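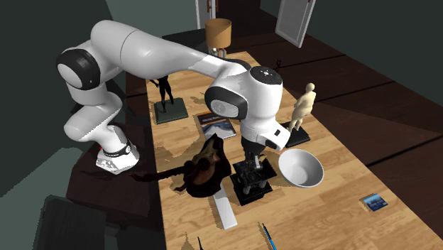 ## 3. 도입 전 검토와 예산의 배분

본 절에서는 탁상 물품 정리 작업용 매니퓰레이터를 구입하기 전에 필요한 비용 항목을 어떻게 나누었는지 서술한다. 예산의 단위로는 금액을 쓰지 않고 "점"을 사용하였다. 견적 금액은 업체와의 비밀 유지 약정 때문에 공개할 수 없고, 환율에 따라서도 달라지기 때문이다. 전체 예산을 100점으로 놓고 각 항목의 비중을 정하면 다른 기관에서도 결과를 비교하기가 비교적 쉽다고 생각한다.

### 3.1 비용 항목의 정의

기존의 구매 계획서는 로봇 팔 본체의 가격을 중심으로 작성되어 있었다. 우리 기관의 첫 번째 계획서도 같은 형식이었으며, 본체에 68점을 배정하고 나머지를 "기타"라는 한 항목에 넣었다. 이 방식에서는 "기타" 안에서 어떤 지출이 먼저 부족하게 되는지를 알 수 없다. 그래서 본 연구에서는 비용을 다음의 항목으로 다시 정의하였다.

- **본체**: 로봇 팔, 제어기, 기본 케이블 및 비상 정지 장치
- **말단 장치**: 그리퍼, 교환용 손가락, 체결 부품
- **설치**: 작업대 보강, 베이스 고정, 전원 공사
- **모의실험**: 소프트웨어 사용권, 계산 장비, 물체 모델의 제작
- **유지**: 소모품, 정기 점검, 보증 연장

말단 장치를 본체에서 분리한 것은 의도적인 결정이다. 두 항목은 같은 업체에서 함께 구입하는 경우가 많지만 교체 주기가 서로 다르다. 본체는 회계상 5년 동안 사용하는 자산으로 등록하고, 손가락 부품은 소모품으로 등록하였다. 하나의 견적서에 두 종류가 섞여 있으면 담당 부서가 전체를 자산으로 처리하게 되고, 이후에 손가락만 다시 주문하는 절차가 복잡해진다.

### 3.2 후보 장비

검토한 후보는 Zakov와 Flirkau의 로봇 팔이다. Zakov는 그리퍼를 포함한 묶음으로만 견적을 제출하였고, Flirkau는 본체와 그리퍼를 따로 구입할 수 있다고 회신하였다. 그리퍼의 경우에는 Dzene의 제품도 별도로 견적을 받았다. Dzene의 그리퍼를 Flirkau의 팔에 설치하려면 연결 플랜지가 필요하며, 이 부품의 비용은 말단 장치 항목에 포함하였다.

처음에는 묶음 견적이 유리하게 보였다. 그러나 유지 항목까지 계산하면 차이가 줄어든다. 묶음 상품에서는 손가락을 교환할 때에도 그리퍼 전체의 보증 조건이 적용되고, 교환품을 기다리는 동안 작업을 할 수 없다. 우리는 이러한 중단 기간의 비용을 점수로 환산하는 것을 시도하였으나, 근거가 되는 자료가 부족하여 최종 표에는 넣지 않았다. 이 점은 본 계획의 약점으로 남아 있다.

납품 기간도 후보마다 다르다. Zakov의 표준 납기는 16주이고, 9월에 새 과제를 시작하려는 기관이라면 주문 시점을 상당히 앞당겨야 한다. Flirkau는 납기를 견적서에 쓰지 않고 주문 확정 이후에 통지한다고 하였다. 납기가 확정되지 않은 장비는 예산 연도를 넘길 위험이 있으므로, 계획서에 이월 신청의 가능성을 미리 적어 두는 것이 바람직하다.

### 3.3 모의 작업을 이용한 요구 사양의 확인

구입 전의 모의실험은 장비의 순위를 결정하기 위한 것으로 이해되기 쉽다. 본 연구에서 그 역할은 더 제한적이다. 우리는 필요 없는 사양에 비용을 지불하지 않도록, 작업이 요구하는 조건을 확인하는 데에 모의실험을 사용하였다. 환경은 Trendulmont라는 이름의 내부 도구로 구성하였으며, 특정 업체의 모델을 재현하는 것은 목표로 하지 않았다.

그림 1(본 절의 첫머리)의 환경에서는 긴 목재 탁자 위에 형태가 서로 다른 물품이 놓여 있다. 현미경과 비슷한 검은 기구, 흰 그릇, 인체 모형, 말 머리 조각과 같은 입체적인 물품이 있고, 책과 작은 카드처럼 납작한 물품도 있다. 구매 계획의 관점에서 이 구성은 세 가지 질문을 만든다. 첫째는 탁자의 먼 쪽까지 팔이 도달해야 하는가이다. 탁자 끝 부근의 전등까지 작업 범위에 넣는다면 더 긴 팔이 필요하게 되고, 이것은 본체 항목을 직접 증가시킨다. 둘째는 높이가 있는 물품 위로 팔이 접근할 때의 여유 공간이다. 셋째는 납작한 물품을 집는 일을 같은 손가락에 맡길 것인지의 문제이다.

첫째 질문에 대하여 우리는 범위를 줄이는 쪽을 선택하였다. 먼 쪽의 물품은 사람이 가까운 쪽으로 옮겨 놓는 것을 작업 절차에 넣었다. 완전한 자동화를 기대하는 독자에게는 만족스럽지 않은 선택일 수 있다. 그렇지만 드물게 사용하는 도달 거리를 위하여 상위 기종을 구입하는 것은 우리의 예산에서 정당화하기 어려웠다.

둘째 질문은 설치 항목과 관계가 있다. 베이스를 탁자의 가장자리에 가까이 두면 탁자 면을 넓게 사용할 수 있으나, 고정 부분의 강성을 별도로 검토해야 한다. 작업대 업체에 문의한 결과, 보강판은 주문 제작 품목으로 분류되었다. 주문 제작 품목은 반품이 되지 않으므로 베이스의 볼트 배열이 확정된 다음에 발주하도록 순서를 정하였다.

셋째 질문에 대해서는 손가락을 두 종류로 준비하는 안과 흡착 장치를 추가하는 안을 비교하였다. 흡착 장치는 납작한 물품에 적합하다고 예상되지만 공기 공급 설비가 필요하다. 설비 공사까지 포함하면 설치 항목이 너무 커지기 때문에, 첫해에는 교환용 손가락 2벌을 구입하고 흡착 장치는 다음 연도의 검토 사항으로 미루었다.

그리퍼의 사양에서 과소평가되기 쉬운 것은 물체를 쥔 상태에서의 시야이다. 그림 2에서는 두 손가락이 끝이 뾰족한 올리브색 및 금색 계통의 물체를 잡고 있으며, 이 물체는 대리석 무늬가 있는 검은 쟁반 위에 있다. 위에서 내려다보는 시점에서 쟁반의 아랫부분은 그리퍼에 의하여 대부분 가려진다. 내려놓을 위치를 이 시점만으로 판단해야 한다면 정보가 충분하지 않을 수 있다. 따라서 카메라를 한 대만 계획한 초안을 수정하고, 외부 고정 카메라와 그 거치대의 비용을 설치 항목에 추가하였다.

또한 그림 2의 쟁반과 그리퍼는 모두 어두운 색이다. 이러한 조합에서 영상 처리에 필요한 대비를 확보할 수 있는지는 모의 영상만으로 결론을 내리기가 어렵다. 우리는 고가의 카메라를 먼저 구입하는 대신에, 조명과 밝은 색의 쟁반을 시험하기 위한 소액의 예비비를 유지 항목에 두었다.

**그림 2.** 모의 환경에서의 파지 상태. 그리퍼가 쟁반 위에서 물체를 잡고 있으며, 쟁반의 왼쪽에 파란 펜이 있다. 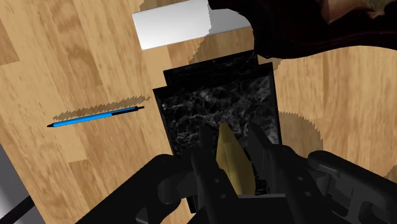
### 3.4 수정된 배분과 발주 순서

위의 검토를 반영하여 본체의 비중을 첫 번째 계획서보다 낮추고, 줄어든 부분을 말단 장치와 설치에 먼저 배정하였다. 모의실험 항목은 16점으로 정하였다. 이 값에는 물체 모델을 제작하는 인건비가 포함되어 있으며, 기존 모델을 다시 사용할 수 있는 기관에서는 더 낮게 정할 수 있을 것이다.

발주는 요구 사양 확정, 본체와 말단 장치의 주문, 보강판의 주문, 카메라와 조명의 주문 순서로 진행한다. 카메라를 마지막에 둔 것은 거치 위치가 실제 베이스의 위치에 의존하기 때문이다. 다만 거치대의 비용은 처음부터 확보해 두어야 한다. 예산이 남은 경우에만 구입하는 항목으로 분류하면, 다른 항목의 가격 상승이 있을 때 가장 먼저 삭제되기 쉽다.

업체에 보내는 견적 요청서에는 가반 하중과 도달 거리 외에 손가락의 단독 구매 가능 여부, 플랜지의 도면 제공 여부, 보증 기간 중의 대체품 제공 여부를 기재하였다. 마지막 항목에 대하여 Dzene는 조건부로 가능하다고 답하였으며, Zakov의 답변은 본 원고의 작성 시점까지 받지 못하였다. 답변이 도착하면 유지 항목의 점수를 다시 계산하여 부록의 표에 반영할 예정이다.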